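Riscombe Toy Library: Play Kitchen Sets

Frequently Asked Questions

What comes in a play kitchen set?

Contents vary from set to set. Most have a few pans, cups and plates, a utensil or two, and a bag of play food. The larger Gautier set has 14 pieces, and the Istura starter set has 9. Check the card inside the lid for the full list.

Can I borrow a toaster oven without the rest?

Yes. Toy appliances are cataloged separately and count as one item on your card. The pans, colanders and food go out together.

How should I check the pieces before returning them?

Spread everything out on a table first. Small food such as strawberries and limes tends to end up inside cups and pots, so look there before reporting a piece missing.

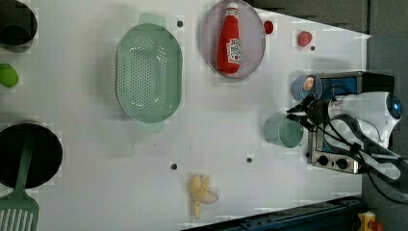

How do I clean the set?

Wash plastic pieces by hand in warm, soapy water and let them dry overnight. Wipe toy appliances with a damp cloth only. Do not put any part in the dishwasher.

What if something is lost or broken?

Tell us at the desk or send a message through Listeo, our booking site. We don't charge for a single piece of food. Replacement pans and appliances are billed at cost.

How long can I keep a set?

Loans run 12 days. You can renew once on Listeo if no other family is waiting. Returns are due by closing time, and the drop box is too small for kitchen sets.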